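4.3 Ajuste de la percepción y del planificador de agarre

Esta sección describe la configuración del módulo Davora para tareas de recogida de cubiertos con dos brazos. Se supone que el controlador Kostix ya está instalado y que la calibración de cámara de la sección 4.2 se ha completado sin errores.

Requisitos previos

– Controlador Kostix en modo MANUAL.
– Servicio de percepción Davora iniciado.
– Puerto 3113 abierto entre el equipo de control y el equipo de percepción.

PRECAUCIÓN: no cambie a modo AUTO mientras haya una persona dentro del alcance de los brazos. El planificador solo evita los obstáculos registrados en el mapa de colisión.

Procedimiento

1. Abra el perfil de tarea «cubiertos» y seleccione el brazo derecho como brazo activo. El izquierdo queda en espera, con la pinza abierta.

2. Defina el plano de apoyo. Marque tres puntos de la superficie que no estén alineados y pulse Ajustar plano. Si el residuo aparece en rojo, repita la selección lejos de los bordes.

3. Active la segmentación de objetos metálicos. El acero pulido produce huecos en la nube de puntos, sobre todo en el interior de los recipientes. Compruebe que el cuenco de acero y el tenedor sujeto en la pinza reciben etiquetas distintas aunque estén próximos en la imagen.

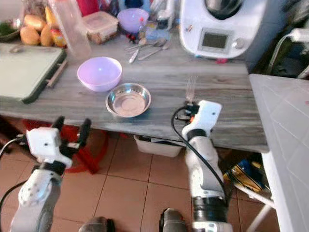 4. Fije los parámetros del planificador:
tiempo_max_plan = 900 (ms)
iteraciones_suavizado = 34
Los valores superiores alargan el cálculo y rara vez mejoran la trayectoria.

5. Asocie el objeto sujeto a la pinza con la orden Vincular objeto. A partir de ese momento el tenedor forma parte del modelo del brazo derecho y se incluye en la comprobación de colisiones.

NOTA: si omite el paso 5, el filtro de profundidad trata el cubierto como obstáculo y el planificador devuelve el error «estado inicial en colisión».

6. Repita el ajuste de plano al cambiar de superficie. En mesas con relieve, amplíe la tolerancia de plano un nivel; de lo contrario, las líneas del dibujo pueden segmentarse como objetos. Verifique también la orientación estimada del tenedor respecto al vaso: el eje debe seguir el mango y terminar en las púas. 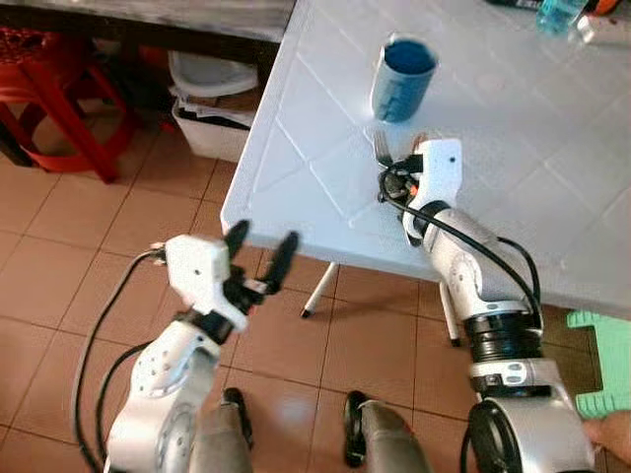 ¿Se conserva el vínculo entre pinza y objeto al reiniciar el servicio de percepción?

El vínculo se pierde con cada reinicio. Para recuperarlo, detenga el brazo, espere a que el indicador de Davora pase a verde y ejecute de nuevo el paso 5. La configuración del plano, en cambio, se guarda en el perfil.

7. Ejecute Simular trayectoria antes de enviar ninguna orden al brazo. Revise en el visor la separación entre ambos antebrazos y el recorrido de los cables – el modelo de colisión predeterminado no los incluye.

8. Guarde el perfil. El registro conserva las últimas 400 planificaciones; las anteriores se sobrescriben.

Para restablecer los valores de fábrica, consulte la sección 4.5.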